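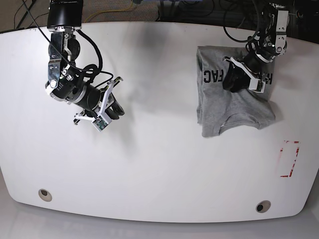 A two-armed robot with a folded gray T-shirt at one of the work tables in Wekach.

The robots of Wekach now have a rulebook, and it is longer than the one for the parking lot. The Skerkeck test hall published its house code for robot handling work in September, after 167 comments from the teams that rent tables there. By one reader's count, about 70 of them concerned cables.

The code covers two-armed machines that handle cloth, boxes and other household goods. Speed limits apply whenever a person is within reach. A stop button must be where the operator can hit it without leaning over the table. Target areas marked in tape have to be redone once the lines wear down, a clause that drew groans from anyone who has ever scraped old tape off a tabletop.

Then there is the matter of what counts as folded. Horobets, which builds grippers, wanted a shirt passed if it was "recognizably a rectangle." Fironon, which writes the software, asked for a tolerance at each corner. The final text allows either method, provided the team says which one it used before the shirt is picked up – a point that seems to have been added with somebody in mind.

"We spent 2 meetings on sleeves," said Wendelin Tanner, who edited the code. "I would like that on the record."

Remo Zwahlen, who runs the Horobets table, called the rules sensible and the section on paperwork heroic. Teams must log every failed attempt, including the ones where the robot drops the shirt and a human quietly puts it back.

The code takes effect when current table leases are renewed. A chapter on fitted sheets has been put off to the next edition.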